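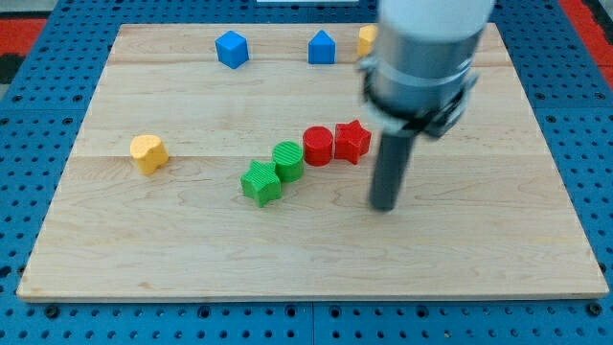 Glued board on a blue pegboard table

Workshop tips: sound recording and playback at the bench

Many people ask me how I record the spoken notes and the tool sounds in my small workshop. I collected my tips on this page. They are for a simple setup with one computer, one audio interface and two microphones.

Before you record

Switch off the compressor and wait until it is quiet. The dust extractor also must be off, even if it stands in the next room. I made 8 recordings last April with a low hum in all of them, and the reason was only the battery charger on the same power strip as the interface. Now the charger has its own outlet on the other wall.

Keep the microphone cable away from the power cable. If they must cross, let them cross at a right angle.

Put a folded towel under the microphone stand. Every knock on the bench goes through the stand and is heard as a dull thump. A piece of old carpet works also, but it holds the sawdust.

Setting the level

Speak as loud as you will speak later, then hit a piece of scrap wood with the mallet one time. The mallet is always louder than you think. Set the gain so that the mallet does not reach the red part of the meter. The voice will then look small on the screen — this is fine, you can raise it afterwards. A clipped recording can not be repaired well.

In the Altideo recorder the meter is hidden when you open the program. Choose View / Show meters. The setting is not saved, so you must do it each time.

Names of the files

I give each file a number and one word, for example 436_plane or 447_chisel. Do not use spaces. My old Sukico player stops at a file name with a space in it and gives no message. I lost one whole Wednesday evening with this.

When a folder has 500 files in it, I start a new folder. The list opens faster and I find things again.

Dust and the equipment

Cover the interface when you sand. A cotton cloth is better than a plastic bag, which keeps the heat inside if you forget to switch off the unit. Clean the knobs with a dry paint brush. Do not blow with compressed air into the sockets, it only pushes the dust deeper.

For headphones I use the closed type from Goodall. The ear pads can be taken off and wiped with a damp cloth. Let them dry before you put them back.

Making the echo smaller

Pauline Bellamy wrote to me that she hangs two moving blankets behind her chair, on a broom handle. I tried it and the voice is much clearer. The blankets must hang a little away from the wall. With the door of the wood store open it becomes better again — the stacked boards break up the sound.

If you have another microphone than mine, the Sikach for example, read first in the manual if it needs phantom power. Switch this on only after the cable is plugged in, and turn the speakers down before.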